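Print this message | E-mail this message

To: Imholm home workshop list
Date: 15 Dec 2025
Subject: Re: Sorting a box of mixed pipe fittings

> I have inherited a big box of fittings from the workshop at
> Mavulwood, all sizes together. Before I buy drawers, I would like to
> know how other members sort theirs. By diameter? By angle? I tried by
> colour and it was a mistake, because two makers use almost the same
> grey and their bends do not fit each other.

Dear all,

I hope it is not too late to answer this. I did the same work in July, with 305 pieces, and I can tell you what I would do again and what I would not.

My first advice is to empty everything on a table and not to sort inside the box. In the box you always see the same pieces on top and you forget the small ones. I put one fitting of each kind on the table as a model, and all the others of this kind went next to it. When I was not sure, I held the two openings against each other. This is quicker than the ruler and for me the mistakes were fewer.
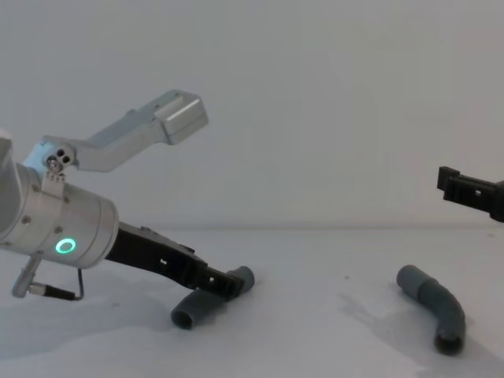
Grey bent fitting on the tabletop.

For the bends, please look at the angle before the diameter. I did it in the other order and I had to open every bag again. A slight bend and a sharp bend look very different when they lie side by side, but in a bag they are easy to confuse.

About the containers: I bought 60 small drawers from Gramamar and I use only 47 of them. The drawers are good for reducers, end caps and rubber rings. For the bends they are too low, and the drawer does not close. I keep the bends now in open trays on the shelf under the bench, and I write the size on the front with a thick pen. Paper labels fell off after one month in my garage, which is damp.

About the two greys, I had this problem also. My solution is a small dot of white paint on all pieces of the second maker. It is not beautiful but it works also in bad light.

One question from my side. I have many rubber rings which are perhaps ten years old. They are still soft, but a little shiny. Does somebody use such old rings for waste water, or is it better to throw them away? In the Lại catalogue I found only a bag of 2,000, and this is too much for one house. If two or three members want to share a bag, please write to the list.

With kind regards from Imholm

Print this message | E-mail this message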